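Slept in the chair again last night and woke up with a crook neck and one sock. The house is quiet without Beto clicking up and down the hall after me. Charoen dropped off a pumpkin soup, which was lovely of him, and we talked for ages about nothing much - his roof, mostly, and the 282 bus and why it never turns up.

Practised my stitching again this arvo. I'm on my second skills block now and still dreaming about knots (last night I was sewing up a couch!). The close-up is stuck over my desk, next to the phone bill.

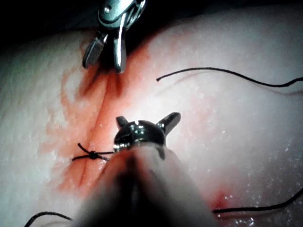
Skála, March

One black stitch, tied small and tight, sitting right on top of the seam. I could look at that knot all day. The edges meet so closely along most of the cut, even with all that red and orange staining around them, and it's such a straight line. Mine wander. Vojtěch Kuruc says I pull too hard and then panic, and he's right, the old grump.

I did 2 hours at the kitchen table with the practice pad and got through nearly a whole reel of thread. My throws are neater but I keep leaving the tails too long. Must ask him about that, and also ring the vet about picking up Beto - and find the other sock.

Soup for tea. Too much pepper, but I had seconds.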